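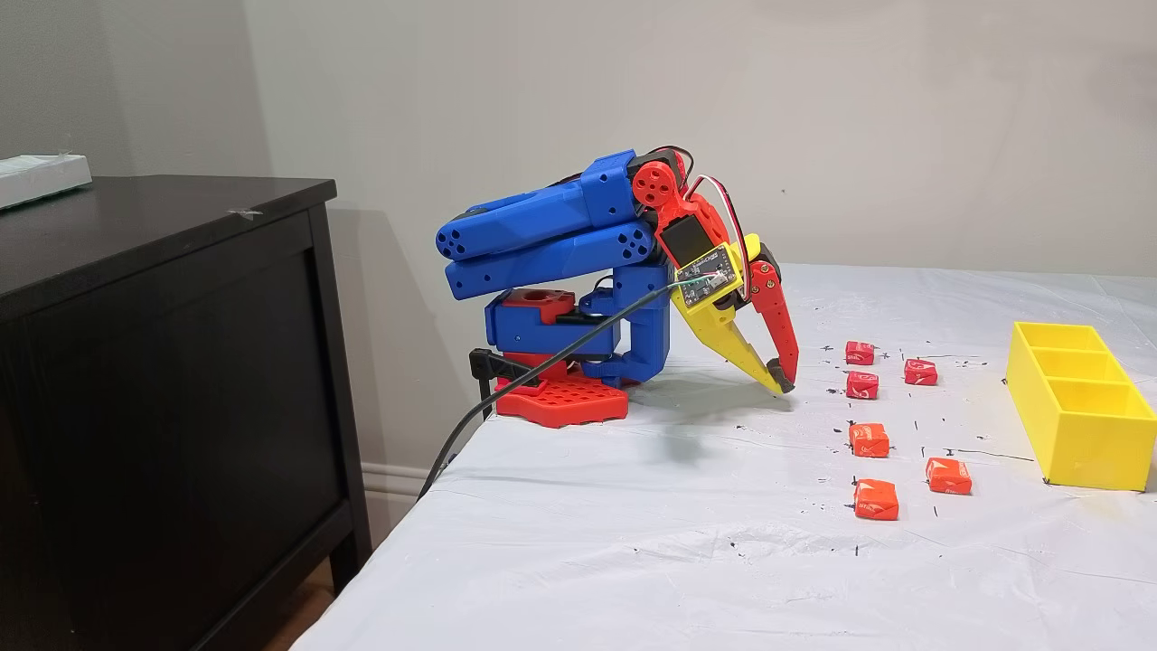
Figure 1. Arm with lowered gripper at a table covered with a white sheet.

Stretch and Shrinkage in Four Knit Fabrics for Baby Blankets
Ayman Daher and Danica Hubáček
Textiles and Apparel, project report
19 November 2019

1. Purpose

Knit baby blankets are sold by their finished size, but the size a parent has after a month of washing can be quite different. We wanted to find out how much four knit fabrics change in length and width when they are washed the way a household would wash them, and whether they still stretch and recover the same way afterward. The results were to be used to choose one fabric for the receiving blanket we are sewing for the second half of the course.

2. Fabrics

All four fabrics were bought by the yard in March from the same store and kept folded in a closed cupboard until cutting. In this report we call them by the names on the bolts.

Birnis is a cotton rib knit, medium weight.
Clodel is a cotton jersey with a small amount of elastane.
Pap is a bamboo viscose jersey, the thinnest of the four.
Sudura is a brushed cotton interlock and the heaviest.

The Birnis was only available in a dark gray. The others are off-white.

3. Method

We cut square samples from each fabric, keeping at least a hand's width away from the selvage because the knit is often tighter there. The raw edges were overlocked with a four-thread stitch. Before washing, each sample was marked with laundry-safe pen at points 30 cm apart, both along the wales and across them.

Samples were washed with ordinary liquid detergent at a warm setting and tumble dried on low. After drying they lay flat overnight before being measured. This was repeated for 14 washes. Stretch was tested before the first wash and after the last by clamping one edge, hanging a weight of 398 g from the other for one minute, and reading the new distance between the marks. Recovery was read five minutes after the weight was removed.

Daher did the measuring and Hubáček recorded the values. We kept the same roles for the whole project, as we had found in practice that we did not hold the ruler in the same way and our readings on the rib knit disagreed.

4. Results

Shrinkage. Every fabric shrank more in length than in width. Birnis lost the most, and nearly all of the loss came in the first three washes. Sudura shrank steadily but less. Clodel hardly moved in width. Pap shrank a little in the first wash, then stayed the same until the end of the test.

Stretch. Before washing, Birnis stretched furthest across the wales, followed by Pap. After the last wash Birnis still stretched well, but a good part of that was only the fabric opening back up to its original width. Clodel changed least.

Recovery. This was where the fabrics differed most. Clodel came back to its marks before and after washing. Pap did not — the washed samples stayed visibly longer after the weight came off, and one had a wavy lower edge that pressing did not remove. Sudura recovered slowly but well.

Surface. We did not plan to score pilling, but it was hard to ignore. Sudura pilled on the brushed side by the fifth wash. The other three were smooth enough that we have nothing to report.

5. Survey

We also asked 21 students and staff to handle unmarked pieces of the washed fabrics and pick the one they would want for a newborn. Pap was chosen most often, with Sudura second. Several people wrote that the Birnis felt "like a sweater cuff." Clodel got few votes and few complaints.

6. Discussion

The fabric people liked best was the weakest in the recovery test. For a receiving blanket this may not matter much. For a swaddle, which has to stay snug, it would. If we had been making a swaddle we would have picked Clodel without much argument.

For the blanket we chose Sudura. It is warm, it holds its shape, and the pilling is on one side only, so we plan to turn the brushed side in and line the other. Danica would still have preferred Pap in a double layer, and we may sew a small one to compare.

The main weakness of the test is the dryer. It was shared, and on some days our samples went in with heavier loads. We noted those days in the log but did not repeat the washes. We also used only one bolt of each fabric, so we can't say how much a second bolt would vary.

7. Cutting allowance

Sudura will be washed and dried three times before cutting. The binding gets the same treatment — our first trial binding shrank after sewing and puckered two of the corners.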